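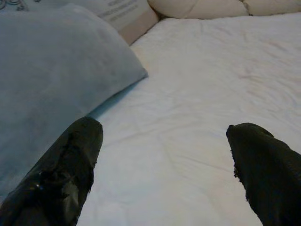
You keep the visit going even when there is no one left to cook, a reader in Birum wrote on the back page of our first draft, and you have not written a word about that. The remark was fair, and it changed this section more than any other piece of feedback we received. Our draft had described the February visit at its fullest, with a long table, two sittings and cousins asleep in every corner of the house. It had almost nothing on the small visits, the late ones, or the ones held by a single older person with a pot of soup and three chairs. Those turn out to fill a large part of the notebooks, and they are some of the most rewarding pages we have read.

Figure 2. White bedding.

4. Keeping the visit

4.1 What the visit is

The February visit is held in the last full week before Lent. In Birum, Josovska and Trnka, each house is "open" for one evening of that week, and the evening belongs to the house, not to the family living in it. When a house is sold, the new owners take over its evening along with the well and the pear tree. Several families in our study had moved across the village and kept talking about "our old evening" for years, a little wistfully, while hosting a different one.

The duties are simple to state. The host lights a lamp in a front window at dusk. Anyone who sees it may come in without knocking. There is soup, then something fried, then something sweet, and the guests bring bread. Nothing is said about leaving. Relatives who have come from another village stay the night, and the bed for them is made up with white sheets (Figure 2), a point on which all three villages agree. They disagree warmly about nearly everything else.

In Josovska, for instance, the soup must be sour, and the sweet must be made with poppy seed. In Trnka, just over the ridge, poppy seed is kept for funerals, and a host who served it in February would hear about it until summer. Birum allows both and is teased by the other two for having no standards. We found this teasing in every decade covered by the notebooks, in very nearly the same words, and it is a delight to follow.

4.2 The household notebooks

Our main source for this section is the set of household notebooks held in the parish reading room at Stundell. A notebook usually sat in the kitchen drawer and was used for whatever needed writing down: seed orders, debts, the date a cow was due, a recipe copied from a sister-in-law. Visits were written in among all this. We read the notebooks of 30 households from the three villages and copied out every passage that mentioned the February visit, which gave us 1074 entries.

Most are short. A typical one gives the year, the weather, who came and what ran out. Some are only a list of names with one crossed through. A few go on for pages, and these tend to be the ones written when something had gone wrong: a chimney fire, a quarrel over a fence, a goose that went missing between the yard and the oven.

Of these entries, 486 mention overnight guests. We had expected the share to fall off sharply once the bus route opened and people could get home the same night. It does fall, but slowly, and in Trnka it hardly moves for a generation. People who could have caught the last bus did not catch it. One entry records a brother from Josovska who stayed three nights "on account of the bus," with no further explanation, and the same phrase is used of him again the following year.

4.3 Small visits

We use the term small visit for any evening with no fried course or with only one sitting. The villages have their own words. Birum calls it a "short lamp," Josovska a "spoon evening," and in Trnka people say the house "sat quietly." None of these carries blame. We looked hard for signs of shame or gossip around small visits and found very little, even in notebooks that are otherwise generous with gossip.

Sickness is the reason most often given. February is a month of coughs and fevers, and the visit cannot be moved, so sooner or later every house has its evening arrive with the host in bed. The custom has a tidy answer to this. The lamp is lit by a neighbor, the soup is carried over from the house whose evening comes next, and the guests come in, eat standing up in the kitchen and call their greetings through the bedroom door. In Birum the sick host is expected to call something back, however hoarse. One Birum notebook has a splendid entry in which the host, down with a sore throat, answered by knocking on the bed frame with a shoe, and the writer notes that this was accepted.

Mourning is the next reason. Here the rules are firmer. A house that has buried someone since Christmas lights its lamp but hangs a cloth over half the window, and guests come two or three at a time. They bring the soup as well as the bread. The family does not serve. In Trnka the visitors also wash up, and there are entries that describe this washing up with more feeling than anything else in the notebook — who washed, who dried, where the good ladle was put away and how long it took to find afterward.

The third reason is age, and this is the one our reader in Birum had in mind. From the middle of the notebooks onward, more and more houses are kept by one person living alone. We had taken this, in our first draft, as the beginning of the end of the custom. Reading the same pages again with the reader's remark beside us, we saw something livelier. Older hosts adapted early and well. They moved the evening forward so that no one had to walk home in the dark. They paired up, two houses sharing a pot and carrying it between them at half past six. They let the sweet come from the bakery and wrote down, with some satisfaction, that guests had asked for the recipe.

4.4 Who carries the pot

The carried pot deserves a closer look than earlier studies have given it. When soup goes from one house to another, the pot does not come back empty. It comes back with something small in it — an egg, an onion, a handful of dried plums — and this return is written down far more faithfully than the soup itself. In Josovska the return must be something raw. In Birum it may be anything at all, including, in one case, a letter.

We followed the pots through the notebooks wherever two neighboring houses had both kept records for the same year. The matches are wonderfully close. Where one notebook says that the soup was sent, the other says it came, and the egg or onion shows up in both. Where they differ, it is usually over the quality of the soup. Senders call it thick. Receivers are more reserved.

These pairs also show that help did not simply run from younger houses to older ones. Widows in their eighties sent soup to young families with newborns. A house that had sat quietly one year might feed two others the next. The order of the evenings decides who sends and who receives, and the order was set long before anyone now living had a say in it. We think this fixed order is a large part of why accepting help was so easy. A host with a fever did not have to ask, and the neighbor did not have to offer.

4.5 Limits of the material

The notebooks were kept by people who liked writing things down, and houses without such a person are missing from our set. We have nothing from the mill end of Trnka, where by all accounts the evenings were the loudest. Guests seldom wrote about visits they made elsewhere, so we see each evening mainly through the eyes of its host. Children appear only when they break something.

There is also the question of years with no entry. In the first draft we counted a gap as a year in which the house stayed dark. We no longer do. In the paired records, a house with nothing written in its own notebook is often mentioned in its neighbor's, lamp lit, pot returned, onion and all. The tables in Section 5 have been redone on this basis, and gaps are now marked as unknown unless a second notebook settles the matter.

Last updated: December 10, 2025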